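Faltus Cider x Betton: Your Questions

The cans are filled, the shirts are printed, and our inbox has been busy ever since word got out. So we've pulled the questions we get most into one place.
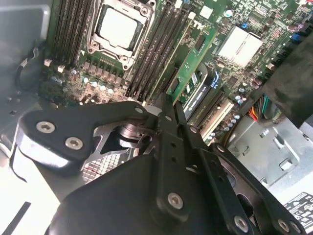
Most of the answers come from Narendra Gautam, who runs our taproom and has been wearing a Betton cap to work for years. Anything he didn't know, he walked across the road and asked them.

How did you two end up working together?

We share a street! Betton has been sewing caps and work jackets in Talurbridge for longer than we've been pressing apples there, and half their crew drinks at our bar on a Tuesday. One of those nights somebody sketched a label on a coaster, somebody else sketched a cap next to it, and by closing time we had most of a plan.

What's in the can?

A dry cider with a little quince in it, called Yupanqui. We tried pear first and it was fine, but the quince batch had everyone in the room reaching for a second glass. It's sharp up front, then floral, then gone – perfect with anything fried. It's gluten-free, and there's no added sugar.

What does the name mean?

Yupanqui was the name of the boat that Betton's founders lived on before they could afford a shop. The boat is long gone. They still have the name board, and it hangs over the cutting table. We asked if we could borrow the name and they said yes before we'd finished the sentence.

How much did you make?

2238 cans, all from one tank. When they're gone, that's it for this season. If the quinces are good again next fall we'd love to do another round.

And the clothing?

There are three pieces: a five-panel cap, a heavy cotton T-shirt, and a chore jacket with a pocket cut to hold a can (yes, we tested it, and yes, it's a very good pocket). Betton cut and sewed 409 pieces in total, every one of them in the Talurbridge shop. The jackets took the longest, and there are only 41 of those.

Do the shirts run large or small?

They run a bit boxy. If you like a closer fit, go down a size. The cotton is prewashed, so what you try on is what you'll be wearing next year. Sizes go from XS to 3XL in the shirt and S to 2XL in the jacket. The cap has a strap at the back and has fit every head in the building so far.

Who drew the artwork?

Betton's own pattern cutter did, in ink, on the back of leftover pattern paper. If you look closely at the can you'll find the faint grid lines from the paper. We were asked by the printer if we wanted them cleaned up. Absolutely not!

Where can I buy it?

Cider: at our taproom, by the can or by the four-pack, and on tap while the last keg holds out.
Clothing: at the Betton shop across the road, with a small rack at our bar on weekends.
Both together: the bundle is one cap and one four-pack, and you pick it up from us.

Can you ship to me?

Caps and shirts, yes. Betton packs those orders and they usually leave the shop within two working days. We can't ship the cider, sorry. Our license covers sales over the counter only, so you'll have to come and see us. We promise to make it worth the drive.

Can I reserve a jacket?

You can put your name down at Betton and they'll hold one in your size for 24 hours. After that it goes back on the rail.

What if something doesn't fit?

Bring it back unworn, or mail it back, and Betton will swap it for another size if there's one left. If there isn't, you get your money back. Keep the tag on until you're sure.

I bought a cap and the stitching came loose. Help?

Take it into the shop. They repair everything they make, for free, for as long as you own it. Narendra's cap has been back twice, and he's convinced it looks better each time.

Is there going to be a party?

Of course there is. Doors open at 5 p.m. at the taproom, with a print table where you can bring your own plain shirt and have the Yupanqui boat screened onto it while you wait. Light colors work best. Kids are welcome until 8, and there's fresh apple juice from the press for anyone not drinking.

Can my store carry the collection?

We'd love to talk. There's not enough of this batch to go around, but we're already planning quantities for January, so come by the bar and ask for Narendra.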